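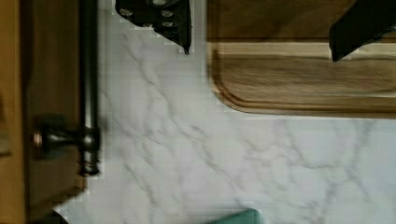 Ilse Tiedemann objected at the first review that a bar handle placed so near the worktop leaves little room for the knuckles, and she asked that clearance be measured before any finish was discussed.

Student Projects > Interior Fittings > Derker Kitchen Study

2. Handles and Work Surface

The group accepted the point. Wood cabinet fronts with dark metal bar handles were retained, together with a white, marble-look countertop with gray veining. The counter run was set at 2280 mm and the cabinet width at 816 mm. Clearance behind the bar — the figure in dispute — was fixed at 28 mm. Jörg Rieger prepared the revised drawings in August.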